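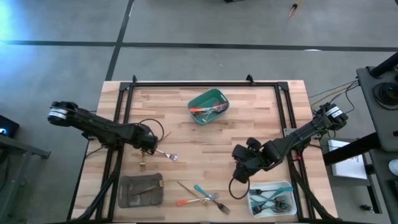 Shared Kitchen Users' Forum, Faralcombe: Sorting of cutlery
Last updated: January 11, 2022

Trestside_Office
Members are asked to comment on the proposal that cutlery be sorted by type before it is returned to the drawers. At present the hall holds 271 pieces in mixed sets.

kekthorpe_lunches
Our group would prefer sorting by set. Matching handles matter to the people who lay our tables, and a drawer arranged by type obliges them to search through it.

N_Yimer

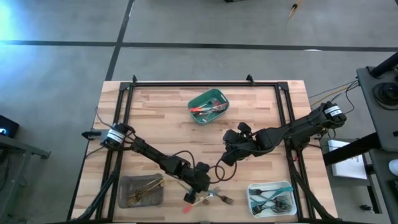 Sorting by type is quicker and should be adopted. Handles may be dealt with when tables are laid. A green basket and two further plastic containers on the butcher-block table are sufficient for forks, knives and spoons respectively, and no new equipment need be bought.
Nahom Yimer

kekthorpe_lunches
I must respectfully disagree. Our last supper required 11 matching places, and two of us spent the greater part of the interval looking for them.

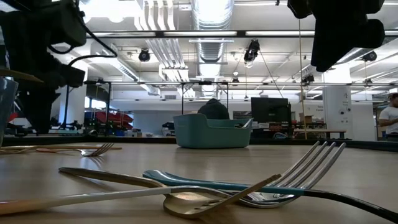 The difficulty would be met if the teal-handled pieces were kept apart from the remainder. We have no objection to the others being mixed.

danladi_room2
I support that compromise. May I also ask that forks be laid with the tines all one way?

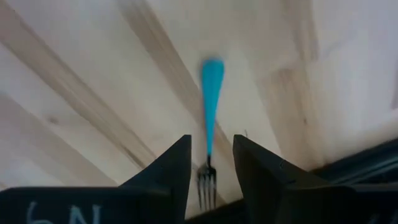 It was the practice at Danladi for seven years and gave rise to no complaint.

Trestside_Office
Thank you. Both proposals will be placed before members in March.

5 comments | 2 shares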